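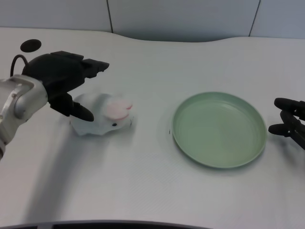

My third novel came back from Gutent in November with 34 pages of notes, and I did what any grown woman would do, which was ring Loan Mạc and wail. Loan said to read her the worst one. It said the child in chapter two needed "a thing to love". Fine! I gave her a rabbit, a small white plush one lying on its belly with a pink ear folded back over its head and a tiny black bead for an eye. Took me ten minutes, and I was a bit cross at how much better the chapter got.

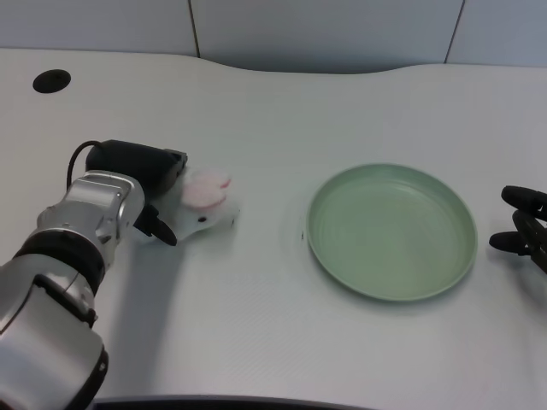 Then of course the rabbit wanted to be in everything. By page 210 it had been to Womelcombe on the ferry, been left behind at Skavisbridge and been posted home by the villain (who was meant to be a villain, but there he was, paying for the stamps).

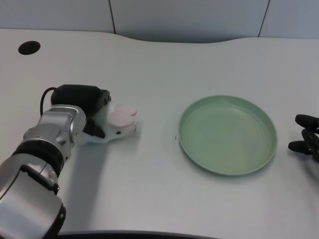

Abena Bonsu, my editor, rang at 9 at night and asked what colour the farewell chapter was. She asks things like that. I said white, mostly, a white tabletop, and on it something soft with a bit of pale pink along the edges, and the mum can't tell from the doorway if it's the toy or a folded cloth. There was a long quiet on the line. 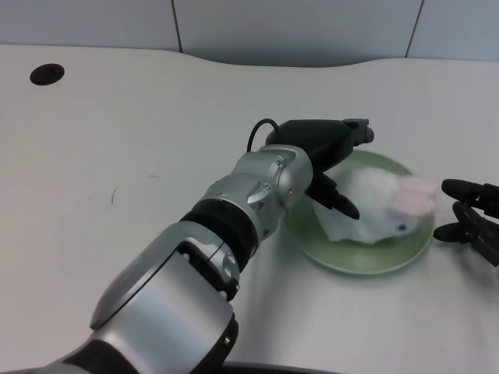 "Keep that," she said, "and cut the ferry."

I loved the ferry. I'd spent eight weeks on the ferry! I said I'd think about it, made a cuppa, and took the whole thing out before midnight. The villain kept his stamps.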